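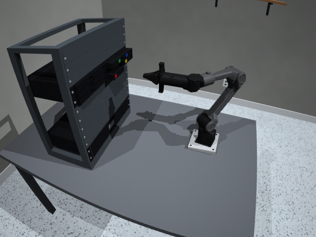 Render: Titeck

Open day at the Hestbridge data centre

I went along to the Hestbridge open day in August because the flyer promised to show where our rates discount had gone. The council gave the site a good deal on land, and I wanted to see what a good deal looks like from the inside. From the car park it looks like a very long shed.

The tour was meant to run for 50 minutes. Ours ran for 37, and a fair bit of that was spent in the foyer signing forms and putting covers over our shoes. There were 20 of us in the group, mostly retired, plus a couple of high school kids who asked better questions than the rest of us.

The guide was pleasant and had clearly been told what not to say. How much water does the cooling use in summer? "Within our allocation." What is the allocation? She would have to get back to me. She had a nice line about the waste heat warming the Vestwood pool one day, but when I asked if anyone had laid a pipe, there wasn't one, or a plan for one that she could point to.

We saw one hall through a window. I'll grant that it was tidy. The noise came through the glass all the same, a steady drone you feel in your teeth, and I thought of the houses along the back fence. The company says sound at the boundary is no louder than a fridge – whose fridge, and at what distance, was not on the poster.

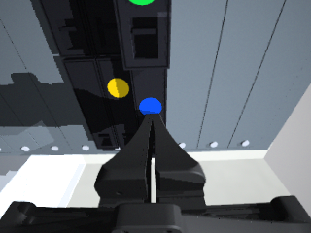 Jobs, and the sausage sizzle

The jobs figure is the one I was keenest to pin down. When the site was approved we heard a lot about local work. The display board said 48 permanent positions, and the small print under it included security, cleaning and grounds, all of which go through a contractor called Tjoa. I have nothing against those jobs. I would just like them counted the same way each time.

The sausages were free and a little burnt. I had two. There was a comment box next to the sauce, so I put my water question in it with my email address, and have heard nothing so far. The next open day is meant to be after the second hall is finished, and I'll go to that one too if they let me pick the window.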